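Hairline cracks around bonded inserts in carbon fiber tailgate skin
Posted by Othmane Lahlou
September 29, 2022

I have a Sundard wagon with the factory carbon tailgate. The outer skin is CF, bonded to an aluminum inner frame. After 77,000 miles there are fine cracks in the clear coat near both upper hinge inserts. The longest is 20 mm. Panel gaps have not changed and the gate closes normally. The dealer quoted $3,066 for a complete gate. Is this structural, or can I sand and re-clear? The hinge bolts have not been touched since January, when I replaced the struts with Droltov units.
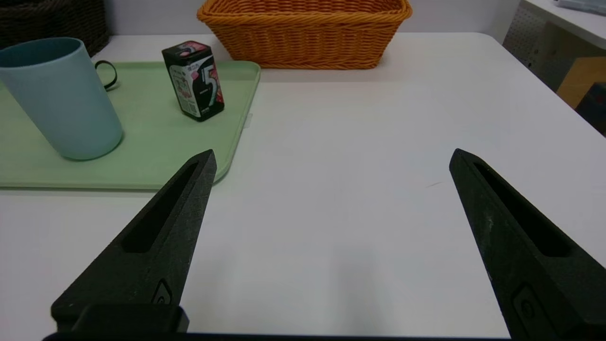
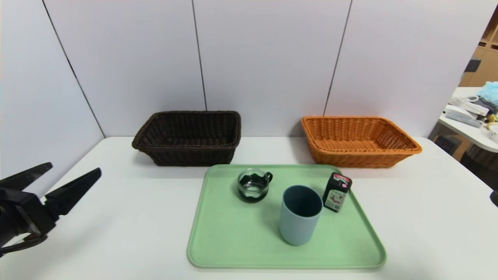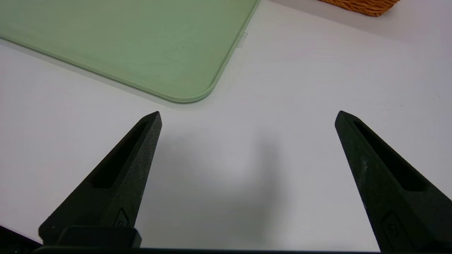
Zsófia Szekeres
Check the struts first. If the Droltov pair has a higher force rating than stock, the inserts see that extra load whenever the gate is shut. The rating is printed on the tube in newtons. A difference of 200 N per side is enough to matter on a bonded insert.
Then do a tap test with a coin, working outward from each insert. A sharp, even click is normal. A dull sound suggests the skin has let go of the frame. If it sounds dull anywhere, do not re-clear it. A composite shop can scan the bond line with ultrasound.
Also look at the bolt heads for white powder. Aluminum against carbon corrodes when the isolating layer is damaged, and the corrosion lifts the paint from below. Cracks from that cause come back after refinishing.

De Haan
mine did the same thing, Tondovon body shop sanded it and cleared it, still fine. wouldnt pay for a new gate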